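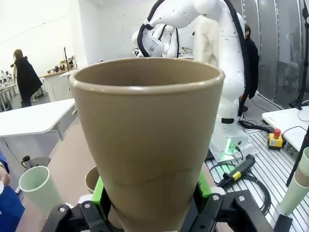 How I Start Tomato Seeds in Plastic Cups

I quit buying seed trays a few years back and I don't miss them one bit! Any old plastic cup will do, as long as you can get a hole in the bottom. Mine come out of the picnic box (sorry, family) and I get several springs out of each one.

Make two or three drainage holes with a warm nail. Fill the cup only halfway with damp seed mix, drop in 2 seeds and cover them with a pinch more. Halfway matters - you'll be topping it up later.

Now put the cups somewhere cozy. Mine go on top of the fridge with a bread bag over them, and I start peeking way too early every single year. Once you see green, get the bag off and move them to your brightest window that same morning.

When both seeds come up, snip the weaker one with scissors. Don't pull it, you'll upset the roots of the other one.

As the stem gets leggy, add more mix around it, right up to the lowest leaves. Tomatoes love this and will grow roots all along the buried part.

My friend Tassanee does 44 cups at a time and waters from below, in an old roasting pan. I just use a squeeze bottle and go slow.

Plant out once the nights stay mild, which for me is early June.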